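April 2018
By Marit Björklund

Stitching practice has come back to the Tovirmont skills room, and what a nice welcome it had! The spring sessions are all about curved needles, black thread and pale practice pads marked in red, and they run right through to August.

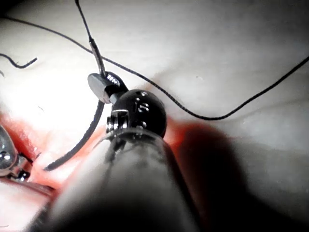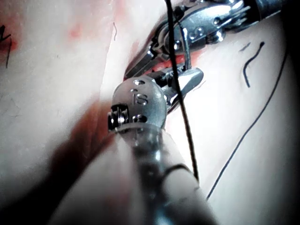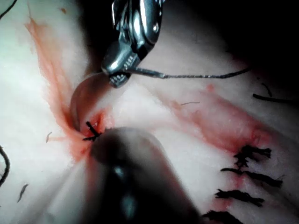
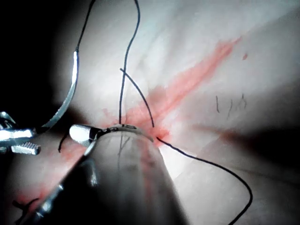 There are 64 places this time, and roughly 200 people have asked for one (do put your name down anyway, as folks drop out). Beginners are very welcome in Room 1013.

We use cookies to improve your visit.
© Tovirmont | Contact | Back to top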